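Notebook, Wednesday, morning into lunch

Third day on the Nautiyal clippings set. Goal is still the same, get crime stories sorted into "one event" and "linked events" without a human reading every one. Linked is where it goes wrong. Police say two cases might be related, paper prints it, next day they say no comment, and our sorter merges the two anyway and never un-merges.

Loaded 3000 articles overnight, all regional papers. Load finished clean except for the Kendent archive, which timed out again. 117 articles missing from there. Re-ran by hand at 8:40, got all of them. Note to self: raise the timeout, I keep saying this.

First pass, default settings. Bad. It put a stabbing and a burglary in one group on the strength of both stories saying "a retired official" and "the north side". Different towns! Place names need to count for much more than job titles. Lina Chidiac said so last month and I didn't listen.

Second pass, place weight up, job titles down to nearly nothing. Better. But now follow-ups drop out, as the later stories don't repeat the town, they just say "the residence" or "the scene". So the first-day story sits alone and the arrest story sits alone and the court story is in a third pile. Hmm.

Tried carrying the town forward from the paper's own headline tag. Works where the paper tags. Flonon papers tag everything, the small weeklies tag nothing, or tag the whole county.

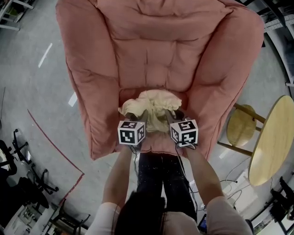

Armchair, beige cloth on the seat, two grippers on the near edge of it.

Third pass after coffee. Pulled 100 groups at random and read them with Meenakshi Dwivedi, she took the top half of the list and I took the bottom. Disagreements mostly about attempted vs completed, e.g. a man attacked at his door who dies the following week. Same event? She says yes always. I say yes but the charge changes so the record needs two lines. We settled on one event, two status lines. Write this in the guide before we forget it.

Other thing from reading: officials get quoted condemning the attack and the sorter treats the official as a person involved. So a mayor who gives a quote after every shooting becomes the link between all of them. Had one group with a mayor, a police spokesman and a bishop holding five unrelated cases together. Need a "speaker only" flag. Verbs like said / told / urged next to the name, no other verbs, then flag. Rough but try it.

Checked the hedged wording too. "Not clear whether", "police are looking at whether", "could not rule out". All three should go to a separate column, link = unconfirmed, and stay there till a later story settles it. Right now unconfirmed gets rounded up to yes. That's the actual bug I think. It's in the Clelletti module, the bit that turns words into a score, there's no middle value, only 0 and 1. Whoever wrote that (me, in March) should of left a gap.

Changed it to allow a middle value. Broke the export. Export expects whole numbers. Fixed the export. Broke the charts. Left the charts.

Fourth pass running since 12:15, should take around 5 hours with the speaker flag on. Don't restart the machine pls.

To do
- guide: one event, two status lines, put in the attacked-at-the-door case
- ask Lina for her list of weeklies with no tags
- names spelled two ways in the same paper, same day. Merge or not?? ask Meenakshi
- retractions. We have no place to put a retraction at all. A suspect named on day one and cleared on day four is still "suspect" in our table, that's not ok even for internal use. Do this before charts
- charts
- timeout!!

Victims' relatives: Meenakshi wants names of relatives dropped at load, not at export. Agree. Nothing we do needs them. Will do it after the fourth pass is done, it means re-loading evrything, so tonight probably.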